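Juleck > Hardware Reuse Group > Minutes > Open day debrief

MINUTES OF THE HARDWARE REUSE GROUP
Meeting following the Bakent open day
2022-10-24

Chair: Raíssa Vasconcelos
Minutes: Larasati Teoh
Also present: the bench team, two people from Bakent for items 2 to 4, and a gentleman from Lumbantobing who had the wrong room and stayed for the pastries.

1. Minutes of the last meeting

Approved, after a short debate over whether "robust discussion" was a fair term for what went on under item 6. It was left in.

Matter arising: the loading dock door. Still sticks. Facilities has been told again.

2. The open day

The Chair thanked everyone who came in early to move benches, and those who came in late and moved them back to where they had been. Bakent brought the arm, the gripper and the control cart through the side entrance, the loading dock door being what it is.

Attendance was 534 by the clicker at the front desk. Larasati noted that the clicker was in the charge of her nephew for part of the afternoon and that he is six. The Chair ruled that 534 would go in the report.

Visitors were let up to the rope in small groups. The most common question was whether the arm could fix a laptop that the visitor happened to have in a bag. The bench team asked that next time there be a sign.

3. The demonstration

Bakent's subject was getting a gripper in and out of a desktop tower without wrecking anything we might want to sell. The arm worked inside an open tower from our own stock, and the wrist camera was fed to the big screen so that people at the back had something to look at besides the people at the front.

The bench team had asked for a machine with the cabling left in place. Bakent had asked for one with the cabling taken out. The Chair sided with the bench team, on the grounds that towers reach us full of cables and no donor has yet offered to tidy up first. 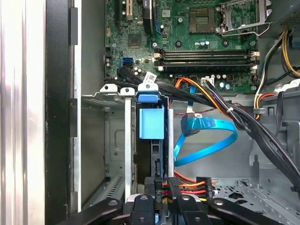
Wrist camera view into the tower. Memory slots empty, processor socket empty and open, cables left in.

Discussion of the above. One member asked if an empty socket was a bit of a cheat. The bench replied that processors and memory are pulled by hand at intake and locked in the cabinet, and always have been, and that the arm would meet every tower in that condition. The member said he was only asking.

Bakent said the blue data cable was the part of the job they had lost sleep over. Metal stays where you last saw it. A cable has opinions, and it moves when its neighbor moves. They would like to try the drive bays next, with the blue plastic tabs as the thing to aim for – a fingertip can get hold of a tab more easily than it can get hold of a flat steel edge.

The Chair asked how the arm knows a cable from a bracket. The answer was long. It is summarized here as "the camera, mostly, and practice."

The gentleman from Lumbantobing asked if this was the budget meeting. It was not.

4. Access and clearance

Larasati had asked in March for this item and was pleased to see it reached. Her point is that the gripper is a large object and the inside of a tower is a small place, and that what it can reach on paper and what it can reach past its own knuckles are two separate matters. When the fingertip gets up by the power cabling, the rest of the hand is blocking the view of most of the board.

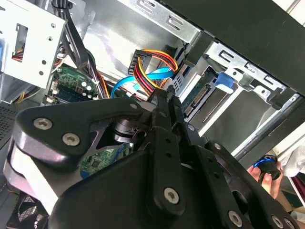 Gripper inside the case, fingertip close to the cabling. Drive brackets to the right.

Bakent accepted the point and offered a second camera on a stand, looking in from the side. The bench team said they had suggested this before the open day. Bakent said they remembered it as their own idea. The Chair asked that the minutes show it as a shared idea, and they do.

There was a proposal to lay the towers flat on the bench and bring the arm straight down into them. Put on the list for the next session. There was a further proposal to get a smaller gripper. Bakent will send a price, and asked that members be sitting down when they open it.

Hands near the case: the rule for the next visit will be that anyone within reach of the arm keeps one eye on the arm and stands where the operator can see them. This applies to the bench team, to Bakent and to the Chair, who was looked at.

Action: Bakent to bring the side camera and stand.
Action: Larasati to write up the rule and tape it to the cart.

5. Costs

The day came in at 3,508 against an allowance of 1,000 for catering and a good deal of optimism for everything else. The largest single line was van hire. The second largest was Tastico, who supplied the lunch and then supplied it again when the first one went to the wrong building. The Chair will write to Tastico in a friendly tone. A second draft, less friendly, is to be kept on file.

The gentleman from Lumbantobing said that this did sound like the budget meeting.

6. Next visit

Bakent can leave the arm with us for 3 weeks if we can find a bench that doesn't wobble. The bench team will look for one. If none is found, the bench team will look for some cardboard.

Agreed that the next visit be for staff only, no rope, no big screen, and sandwiches from the machine in the hall.

7. Any other business

A green umbrella and one child's shoe remain at the front desk.

The screwdriver set borrowed from the bench on the open day has come back with one missing. No names are minuted. It is the long one with the yellow handle and the bench would like it returned before the next meeting.

Meeting closed when the heating went off.

Corrections to Larasati Teoh, Minutes Desk, Juleck Hardware Reuse Group | © 2022 Juleck | Back to top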